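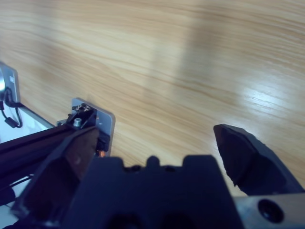 Marcus Whitfield asked after the November stop whether anyone had checked the close command against the finger position log, or only against the force reading. Only the force reading had been checked. The position log was pulled the next morning and showed that the fingers had closed 2 seconds after the stop was pressed, on a command left in the queue.

Plastari is hiring a fault and safety technician for its cloth handling cell. The post is full time, on site at Tretska, for 18 months. It reports to Gebhard Hofstetter.

Background to the post

The cell picks up, drags and spreads cloth on a table with a small two-finger arm. In normal running the forces are low, and for that reason the original risk assessment treated the fingers as a minor pinch point. The November event changed that view. The operator pressed stop, reached in to free a fold, and the gripper closed on the edge of a glove. There was no injury. The arm had stopped as designed. The gripper runs on a separate controller, and the stop circuit did not clear its command buffer.

The full run history was then searched. Of 3481 logged cycles, 54 showed at least one gripper command carried out after a stop or a pause. Most were open commands and had passed without notice.
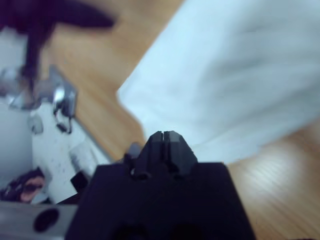 A second fault is still open. When cloth is dragged fast, the controller sometimes reports a firm grip after the cloth has slipped out, and the arm completes its path with nothing held. The reverse also happens: a thin fold stays between the fingers and the controller reports them empty. The Hitero force module was replaced once with no change in the rate. Cable routing and threshold settings are both under suspicion. Neither has been ruled out.

The work

You will reproduce both faults on the bench and on the cell, under a written test plan, and keep the fault register up to date. You will rewrite the stop procedure so that arm and gripper are covered by one sequence, and test it at every step of the cycle, including homing. You will also go through the older near-miss notes, which are uneven – some are a single line – and interview the operators where the notes are too thin to use.
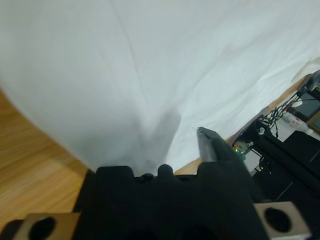 Cloth is a poor test object in that it never lies the same way twice, so a fault seen once may not come back for days. Applicants should be comfortable with long test runs and with reporting that a fault was not reproduced.

Required

Two years or more in test, maintenance or field service of automated equipment
Ability to read a wiring diagram and a stop circuit
Basic scripting for log files
Clear written English

Useful

Experience with serial bus faults
Any formal training in machine risk assessment
Use of the Dvorak logging tools, or something close to them

Working in the cell

Until the new stop procedure is signed off, gripper power is isolated by hand before anyone reaches over the table. The rule applies to all staff and visitors. Candidates invited to a bench session will be shown the isolation switch first.

To apply

Send a resume and one fault report you wrote yourself, with customer details removed, to Otis Lindgren at Plastari. A short report is fine. Start date is by agreement. Posted January 2022.

We use cookies to remember your settings and measure site traffic. Accept all | Manage preferences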